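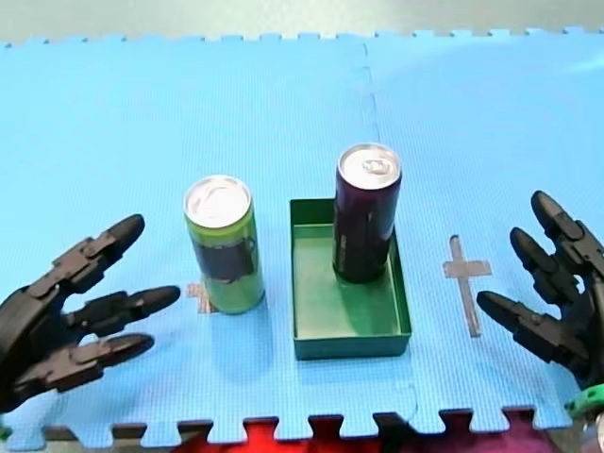 Ticket 2281 – Label printer skips every other label

Solved!! Thank you Manju, you were so right about the gap sensor. I'd reinstalled the Boramon driver twice and swapped the USB cable, and it still fed a blank after each good label. Then I slid the sensor over to line up with the notch in the backing paper, held Feed until the light blinked, and ran 40 labels without a single skip. I love this little printer again!

One more thing for whoever gets this next – the driver update had set the label height back to 8 mm, so check that under Page Setup before you calibrate. Mine wouldn't save until I closed the queue window.

Marking as fixed. Ticket 358 from the Geltham office sounds like the same problem.

– Noemí Ventura

Filed under: Printers & Labels
2 comments · 0 shares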